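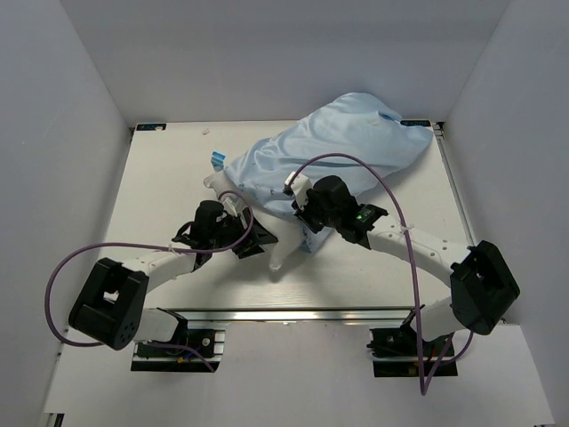 Checklist de segurança da casa de temporada, versão de março, com os meus pitacos. Comecei pelos quartos, que é onde o pessoal mais relaxa! Cada fronha tem que sair inteira do travesseiro para eu olhar o enchimento e a costura; fronha azul-clara lisinha e meio brilhosa, como a da foto, é linda, mas deixa o travesseiro escorregar da cama à toa.

Quarto 1
Detector de fumaça: OK. Apitou no teste (quase morri do coração).
Tomada da cabeceira: NÃO OK. Espelho solto, a Noemi Wojcik vem trocar.
Trava da janela: OK, mas dura que só ela.

Quarto 2
Beliche: 2 parafusos frouxos na escadinha. Apertei na hora.
Tapete: escorrega. Pedi o antiderrapante na Grilter, 89 reais.

Cozinha
Mangueira do gás: dentro da validade.
Extintor: ponteiro no verde, lacre inteiro, só que alguém pendurou pano de prato em cima. Gente, não!

Área externa
Corrimão: firme.
Luz da escada: queimada. Subi às 19h com a lanterna do celular e não recomendo.

Pendências: tomada, tapete e lâmpada. O quarto 2 fica sem hóspede até o tapete chegar, já avisei o Dexter Kapoor.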